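Dronedora Community Help
Home Repair & Small Business > Floors

Carpet in a small grocery, keep it or pull it up?

Asked Sun 21 February
3 answers, best answer marked by the asker

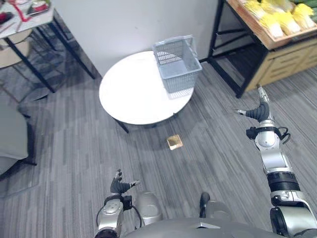 I am taking over a ground floor space in Clanwood and plan to sell fruit, vegetables, bread and some packaged food. The last tenant sold cards and gifts and the whole sales floor is carpeted, wall to wall, glued down. The main room is 26 feet deep and a bit narrower than that. The building went up in 1875 and everyone calls it the Doherty building.

The carpet is gray stripes and is in decent condition except by the front door, where it is flat and dark. The lease says I can change the floor at my own cost if the landlord approves the material in writing. He told me on the phone he doesn't care what I put down as long as I don't damage what is underneath. He does not know what is underneath. The tenant before the card shop was an insurance office and before that he has no records.

What I want to know:

Can I legally sell produce over carpet? Everything would be on shelves or in baskets, nothing prepared on site, no cutting, no samples. There is a back room with a sink and that has sheet vinyl already.

If I can keep it, is it a bad idea anyway? I'm thinking of onion skins, crushed grapes, people coming in with snow on their boots.

If I pull it up, how bad is glued carpet to remove, and what should I expect to find in a building this old? I have done a bathroom floor and one bedroom, both at home. I own a floor scraper and a decent vacuum.

I'd like to open in spring. I have the keys already and the first month is free, so there is a window when the place can be a mess. My budget for the floor is small. I got one quote in January from a flooring company and it was more than I want to spend, mostly labor for tearing out the old carpet.

Edit: it's broadloom, not tiles. I pulled back a corner in the closet. There's yellowish dried glue on the back and under that something smooth and dark green. I can't tell if it's painted or if it's tile.

Edit 2: someone asked about the slope. Yes, the floor drops toward the street. A marble rolls. I haven't measured it.

Best answer
71 votes

Stop at the closet corner for now and get the green layer tested before you scrape anything. Dark green and smooth under glued carpet, in a building that was used as an office for decades, could be old resilient tile. Tiles from the middle of the last century often have asbestos in them, and so does the black adhesive that was used with them. You can't tell by looking. It could also be paint or linoleum, and old paint has its own problem, lead.

Testing is cheap compared to anything else you're going to do to that floor. Call a lab or a local inspector and ask how they want the sample taken. Some states want a licensed person to take it in a commercial building, and many require a survey before renovation work in any commercial space, even a small one. Ask the county or the state environmental office which applies to you. Ask the landlord too, in an email, whether any survey was ever done on the building. He may have one from a roof job or a boiler replacement and not know it covers floors.

On your legal question. Rules are local, so the only answer that counts comes from whoever will issue your food permit. In most places I've dealt with, carpet is prohibited where food is prepared, where dishes are washed, in walk-in coolers, in restrooms near the toilets, and anywhere the floor gets wet from cleaning. A sales floor with whole produce and packaged goods is often allowed to have it if it is tightly woven, properly installed and easy to vacuum. Some inspectors read the rule narrowly and will want a hard floor under fresh produce. Call and ask for a plan review. Bring a sketch of the room with the shelves drawn in, and label where the produce goes and where the packaged goods go. Get the name of the person and the answer in writing.

Now the practical side. I ran a store a bit bigger than yours for nine years and we had carpet in the front half for the first two. Dry goods over carpet gave us no trouble at all. Produce over carpet was a steady nuisance. Berries and cherry tomatoes were the worst, followed by anything in a mesh bag that sheds. You vacuum skins and stems twice a day and the juice still goes down into the backing, and in August you can smell it. Potatoes bring dirt with them. If you mist your greens or put anything on ice, forget carpet.

What I would do in your position, in this order:

Get the test back.

Talk to the permit office.

If the green layer is clean, pull the carpet only in the produce area and at the door. Cut a straight line with a sharp hook blade against a metal straightedge, tear that side out, and finish the cut edge with a screwed-down metal transition strip. Put sheet vinyl or plank on the bare side. You keep carpet under the dry shelves, and you've paid for half a floor.

If the green layer is not clean, leave all of it alone and talk to a contractor licensed for it about covering the whole thing. Covering is often allowed and usually far cheaper than removal. Tearing up carpet that's glued to that kind of tile can break the tile or lift it, and that counts as disturbing it.

About the removal itself, for the clean case. Cut the carpet into strips 12 to 18 inches wide from the face side. Get one end started with the scraper and then pull low and steady. Narrow strips come up much easier than wide ones. Yellow glue is the easier kind. A long-handled scraper with new blades will take most of it, and you'll go through more blades than you think. Wear gloves and knee pads and roll up the strips as you go, or you'll be tripping over them by lunch. The half next to the door will fight you, the glue there has been walked on the most.

Don't sand, don't rent a grinder, and don't use solvent remover in a closed room with a gas heater going.

On the slope, measure it before you pick a floor. Lay a long straight board down with a level on top and shim the low end. A steady slope is fine under vinyl. Dips and humps are what crack plank joints. For shelving, level every unit with feet or shims, and fasten tall ones to the wall. Anything on casters needs locks.

Comments on this answer

I didn't know about the survey requirement. I emailed the landlord this morning. Thank you.

Adding to this, check your trash arrangements. Our hauler refused a load of wet carpet.

For the transition strip, stay away from the kind that is higher than half an inch. It has to work for wheelchairs and for carts, and there are rules on that too. Low and beveled.

Right, I should have said beveled. Thanks.

Second answer
26 votes

I kept mine. Different kind of shop — bread, jam, honey, eggs, and a single produce shelf that I fill on Wednesdays — but I've had glued carpet for four years and passed every inspection. The inspector looked at the carpet for maybe ten seconds. She was much more interested in my egg cooler.

Things that work for me:

Big entrance mats, more than you think you need. The rule I was given was enough length for a few full steps with each foot. In winter I have two sets and swap them at noon. You can rent them and have them picked up dirty, which I did the first year. I bought my own after that.

A vinyl mat under the produce shelf that sticks out past the front of it by a foot and a half or so. I use a plain gray one sold under the name Ura but any heavy mat with a beveled edge would do. Tape the corners or somebody's toe will find them. Lift it once a week and look underneath.

Shopping baskets near the door and also a couple farther in. People who don't have a basket carry four things against their chest and drop the fourth.

Club soda is useless. Cold water and a white cloth, blot, let it dry, vacuum. For anything with oil in it I use a drop of dish soap. Have it deep cleaned twice a year and do it on a Saturday night so it has all of Sunday to dry with the fans on.

It is also quieter. My place has a high tin ceiling and a friend with the same ceiling and a tile floor can't hear her customers at the register. And it's warmer on the feet when you stand for nine hours. I wouldn't install new carpet for a food shop, but I wouldn't spend opening money tearing out good carpet either. You'll want that money for the cooler.

If your sales turn out to be mostly produce, do it later. Close for a week after the holidays, that's dead time anyway.

Comments on this answer

How do you get the shelf level on top of the mat?

I don't put the mat under the feet. It butts up to the legs in front and I have a second piece cut to fit under the bottom shelf.

That makes sense. My produce shelf has metal legs too and I was picturing them sinking in.

Third answer
4 votes

rip it out. carpet in a food store is gross, I would walk in and walk right out. theres probably nice wood under there in a building that age, they all have it. we found maple under ours and just rented a sander for the weekend, came out great. dont overthink it

Comments on this answer

Please don't rent a sander before you know what the green layer is. See the best answer.

Ok but not every old floor has asbestos

No, and a test will say whether this one does.

Follow-up from the asker

Posting what I've found out so far in case it helps the next person.

The landlord did have a survey, for the stairwell and the basement only. Nothing on the first floor. He has agreed to split the cost of testing if I send him the results, which I was going to do anyway.

The permit office says carpet is fine under packaged food. For whole produce they want "a smooth, cleanable surface" extending three feet in front of the display. They would not tell me on the phone whether a mat counts. I'm going in with a drawing, as suggested.

I measured the slope with a board and a level. Just under an inch and a half over the length of the room, and it's even except for a dip by the radiator. I'll put something there that doesn't care, probably the bread rack, and keep the produce on the long wall.

So the plan is the half floor if the test is clean, and covering the front section if it isn't. Does anyone know whether sheet vinyl can go over old glue residue if it's scraped flat, or does it need a skim coat first? The can of adhesive I was looking at says two different things on the front and the back.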